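Diary, Tuesday

Up at 6. Cold and still dark, and the kettle took forever. Colm Moynihan had already sent a message asking whether I had the spare bass drum sticks. I did not. They turned up in the van under the rain capes, where I'd looked on the weekend and apparently not looked very hard.

Worked through until lunch, then spent an hour I didn't really have on the entry form for the Maldonado weekend. They've changed it again. Every band now has to list its music in order, with timings, and give the name of whoever is calling the tunes on the march. I put Colm down as drum major and Cillian Breathnach as pipe major. Two of the sets don't have proper timings because we've never played them at the same speed twice, so I left those lines blank and will get them at the next practice with a stopwatch.

Practice at the hall in the evening. We had a decent turnout for February, with 9 on pipes and enough drummers to keep the corps honest. Cillian started everyone on the practice chanters and kept us there longer than people liked. The second part of the new jig is still coming apart at the turn. Half of us are cutting the last note short and the other half are holding it, and when you put those together it sounds like somebody falling down a step. We played it slowly, then more slowly again. By the end it was tidier, though I wouldn't want to play it in front of a judge yet.

Tuning was slow. My middle tenor drone kept drifting sharp and I ended up re-hemping the slide in the kitchen during the tea break, with wax all over my fingers. It held for the rest of the night. I've been using the Zatex bag since spring and I still can't decide if I like it. It's airtight, no complaint there, but it sits higher under the arm than the old one and I notice it in the shoulder by the third set.

After tea we went outside to march. The car park is on a slope and the lines on it run the wrong way for us, so the front rank always dresses off the fence. Colm had us doing the wheel over and over. The inside file kept stopping dead when they should have been marking time with short steps, and the outside file had to just about jog to get around. He moved two of the newer players to the middle, where they have someone to follow on both sides, and the last couple of wheels were good. I was rear rank, as usual, and spent most of it looking at the back of a glengarry.

There was a short argument about socks. The cream hose we ordered came in a different shade to the old ones, and you can tell when the ranks are mixed. Cillian thinks we should put all the new pairs in front. Colm thinks we should wash the new ones until they match. I said I'd email Filex and ask if they still have the old colour, and that ended it for the night.

Bus money came to 48 dollars a head for Maldonado, which is more than last year – but the other quote didn't include the trip home. I'll collect it at the next practice.

Home late. Had toast, rinsed the moisture trap and left the case open to air. I still need to order reeds, sew the button back on my tunic, and learn the fourth part of the retreat march from memory instead of reading it off the back of the player in front.
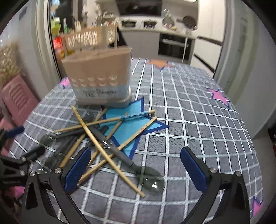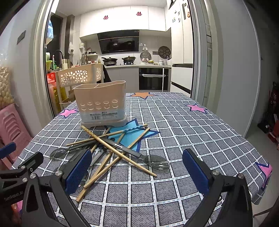 Two from the table with the grid cloth.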